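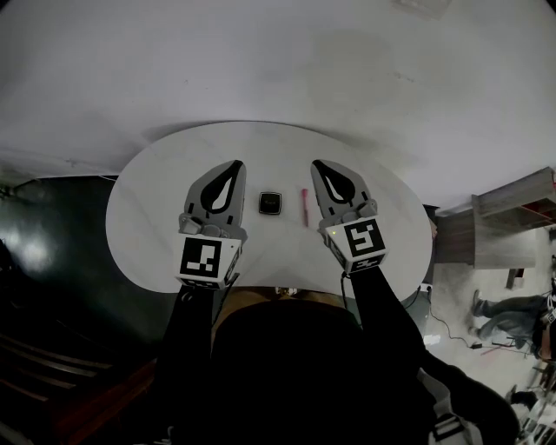 The Small Object and the Shared Table
Naheed Talpur, Office of Shared Spaces, Clusholm

Institutions that maintain shared rooms tend to write their rules for large things. Our own handbook devotes a full chapter to furniture, another to bicycles and strollers, and several pages to the shipping of parcels. On the subject of a pen left on a table it has one sentence, which asks members to be considerate. I would like to argue that this sentence is inadequate, and that the pen deserves a policy of its own.

A white oval table with a black square object and a thin red-pink marker lying on it does not look untidy to most people. Both things are small, and neither prevents anyone from sitting down. Yet each raises a question that the next person must answer before using the surface. The marker may be common stock or private property. The black object, with its metallic rim, might be a small case or the face of a watch, and a member who comes across it has to decide whether it is valuable, whether to move it, and whom to tell. These decisions take a few seconds each. Clusholm has 2,000 members, and the seconds are spent again by every one of them who passes through.

The usual response is to leave the object where it is. This is understandable and even courteous. People are taught from childhood not to handle what belongs to others, and the member who pushes a stranger's case to the far side of a table feels some discomfort in doing so. The result, however, is that small objects enjoy a protection that large ones do not. A suitcase left in a hallway will be reported within the hour. A marker can remain in place until Wednesday, when the rooms are reset, and in the meantime it will have attracted a charger, two receipts and somebody's reading glasses.

Last year the office carried out a review of items turned in from the common rooms. In January alone the desk received 96 articles, and the great majority would have fit in a coat pocket. Very few were claimed. The conversations we had with members suggested a simple explanation: the owners of small things often do not know where they lost them, and do not think the things important enough to ask after. A person who misplaces a coat retraces the whole day. A person who misplaces a pen buys another.

Several remedies have been proposed, and I will address the three I have heard most often.

The first is signage. I am opposed to it. The rooms already carry notices about food, noise, windows and the use of the stairs, and a further notice on or near the table would itself be an additional item to look at and work around. Signs also lose their force quickly. The notice in our Seok reading room asking that cups be returned has been in place for years, and the cups are still returned by the same people who returned them before it was printed.

The second is storage at a distance. Many of our rooms have open wooden shelving against a wall, and it is often suggested that members simply use it. Open compartments are well suited to books, folders and bags. They serve small articles poorly. A marker placed in a deep compartment rolls to the back, and a small case set on a shelf beside other people's belongings is no easier to identify than it was on the table. The walk matters as well. A member who expects to need the marker again in ten minutes will not cross the room to put it away, and it would be unreasonable to demand this.

The third is a stricter rule, under which anything left on a table would be removed at once. I have some sympathy with this view, but it mistakes the purpose of a shared table. A table is for putting things down on. During use it should hold whatever the work requires, and an office that hovered over its members, waiting to clear the surface, would soon find the room avoided. The point at which an object becomes a problem is the moment its owner gets up to leave, and any sound policy should be concerned with that moment.

What I recommend is modest. Each shared table should have one shallow tray, kept on the table itself and light in color, so that dark objects show against it. Anything small that is found without an owner goes into the tray. The member who finds it need not investigate or report. At the end of the day the tray is emptied at the desk, where the contents are held for 2 weeks. We have tried this arrangement in the Lemik annex, using the plain Plokby trays already kept in our supply room, and the members there adopted it without instruction. I believe they did so largely on account of the permission it gave them. Moving a stranger's pen a few inches into a tray is felt to be a service to its owner, whereas moving it elsewhere is felt to be an intrusion.

Fitting out every room would require 200 trays. The objection has been raised that this is a considerable purchase to make on behalf of pens. I would answer that we already spend a good deal on these rooms, on their floors and stairs and painted walls, and that the table is the part of the room members came to use. It is poor economy to furnish a room well and then allow its main working surface to be given over gradually to things whose owners have forgotten them.

There remains the matter of labeling. Members are asked to put a name on anything they would be sorry to lose, including the small cases in which other small things are kept. Plain objects of this kind look much alike, and a desk attendant cannot tell one black case from the next. A strip of tape is sufficient. I have been advised that people will not do it, and for pens that is probably correct. For anything with a lid, I think they might be persuaded.

The proposal will be circulated to all buildings before the supply order is placed, and comments from members may be left at the desk.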